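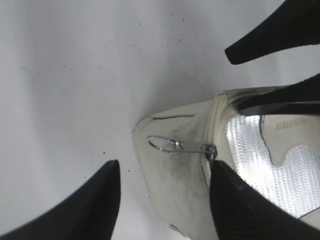
Why does milk look white?

Milk is mostly water, but it's full of tiny drops of fat and even tinier clumps of protein. Light going in bounces from one to the next and comes back out in every direction, with all its colours still mixed together, and our eyes call that mixture white.

Light and Colour, Handout 9: What Makes a White Thing White
Eugénie Joly, Jomden evening course, Room 447

Search this course
Go

This is my favourite handout of the whole course, so forgive the length! We've spent weeks on colours that come from something being taken away. A red apple soaks up most of the blue and green and sends back the rest. White is a different sort of puzzle. Grind up a piece of clear glass and you get a white powder, yet you've added nothing to it. Sugar does the same (a big crystal is nearly clear, icing sugar is as white as anything in the kitchen), and so do ice and snow, salt, and the foam on top of a beer that is plainly brown underneath.

What has changed is the number of surfaces. Each time light passes from air into glass, or back again, a little of it is reflected and the rest is bent. One pane of glass barely troubles it. In a heap of powder the light meets surface after surface, and after enough of those it has lost all memory of where it came from. If very little is soaked up on the way, nearly everything gets back out.

Try it: pour 200 ml of water into a clear glass, put it against something dark and add milk a drop at a time, stirring between drops. Shine a torch through from the side. Early on you should see a faint blue tint from the side and a warmer, more orange light if you look straight towards the torch. Very small particles scatter blue more strongly than red, just as the air does with sunlight. Keep adding milk and the tint goes, as the light is now scattered so many times that every colour gets its turn.

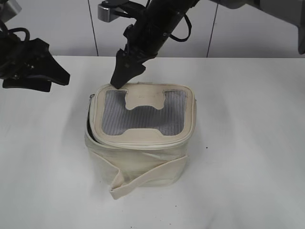

Paper, cotton and chalk all work by scattering, but none of them sends back every colour equally well. Natural fibres tend to soak up a bit of blue, and what returns leans towards yellow. We have lots of names for the result: cream, ivory, ecru, off-white. Put the lunch bag's cream canvas on a white tabletop and you have a direct comparison, and the eye is wonderfully fussy about it. Take the table away and many people would call the bag white without a second thought. I'd like you to find a pair like that at home and bring it in, the closer in shade the better.

Washing powder makers know all about this. Many powders contain brighteners, dyes that take in ultraviolet light we can't see and give it out again as blue. The blue fills in what the cloth was soaking up. That's why a white shirt glows under a disco lamp, and why it can look a touch bluer outdoors than in.
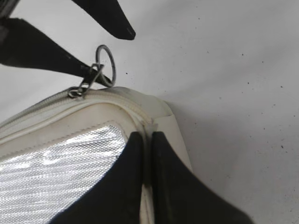
Cream-white vinyl or coated fabric with soft shadows along its folds.

Shadows deserve a word too. A fold in a pale cloth sends far less light to your eye than the flat part beside it, and you still see one cloth of one colour. Painters have to unlearn this. Ask a beginner to paint a tablecloth and the folds come out much too light, when a patch of real shadow, viewed through a hole in a card, may be a firm mid-grey or even blue.

Wet things: a white T-shirt goes see-through in the rain. Water fills the gaps between the fibres, and water bends light much more like cotton does than air does, so there's less scattering and more light passes straight through. Oil on paper works even better. Have a go with a greasy chip bag.

For next time: read section 18 of the course notes, do the milk experiment, and write a few lines on why clouds turn grey underneath. Guesses are very welcome.

Last updated 1/31/26

Contact the course office | Copyright Eugénie Joly | Back to top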